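# Handing table clearing over to the Rovard cart

Follow these steps for your first shift with the cart at the Hebden café. The cart carries bottles, cups and napkins back to the dish room. Floor staff still wipe tables, take orders and talk to guests.

1. Log in at the Wundeo screen by the kitchen door.
2. Check that both bins are seated and the charge reads 100.
3. Mark the tables that are ready to clear. Leave out any table where guests are still sitting.
4. Press Start and go back to your section.

If a bottle has its lid open, close it before you mark the table. The cart will lift an open one, and you will be the one mopping.

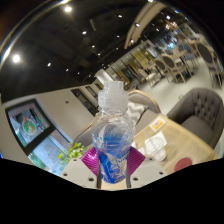
The cart stops on its own after 40 pickups and waits to be emptied. Whoever is on dishes does this — it is no longer a server's job.

Section sizes change in March. Each server takes 2 more tables, and the closing shift ends earlier. If your hours drop as a result, tell Eleri Bowen before the next schedule is posted. Extra shifts on dishes go first to people who lost time on the floor.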